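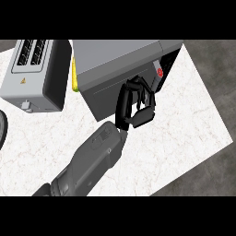 Plisberg, March

Lulo Folding Stage Deck, 2 m

I've been renting and selling stage gear to small theater companies for a good while now, and the Lulo is the deck I end up recommending more than any other. It's a single folding platform with its own legs, it goes through a normal door on its side, and two people who have never met can have it standing before the rest of the cast finds the light switch.

I bought my first pair for a touring production of The Lacerda Sisters (one set, five actors, a lot of stairs) and they're still in my rental stock. The top has been repainted more times than I can remember, mostly black, once a truly awful mint green. The hinges are original. One leg got bent when somebody backed a van into it, and I swapped it out with a single wrench.

What I like most is how quiet it is. If you've ever sat through a tender monologue while the floor goes clonk under the actor, you know why I care! Lulo puts a felt strip between the frame and the top, and you can buy more of it by the roll. Put the strip on the leg sockets too. They don't tell you to, but I do it on every deck that leaves my shop.

What I like less: the carry handles. They're narrow and they dig in. I wrap mine in tape. The locking pins are also easy to lose, so I tie each one to its leg with cord.

You can set the legs at two heights, low for a step-up or high for a proper raised stage. If you want a rake you'll need the Flirard wedge feet, sold separately, and please order them with the deck so I can check the fit before it ships. Older Flirard feet have a fatter post and they won't go in.

Sizes and prices

Single deck, bare birch top: $830
Single deck, black top: same price, usually in stock
Set with steps, guard rail and rolling cart: $3898
Item number for the single deck: 1798

The guard rail clips to any side - long or short - and I'd get one for the back edge even if your director says it ruins the look. Paint it the color of your drapes.

Local pickup in Plisberg is free, and I'm in the shop until 6 p.m. Anything farther goes by freight on a pallet, so let me know if your theater has a loading dock or just a front door and a flight of steps. Rentals go by the week, and if you buy the deck you rented, the first week comes off the price.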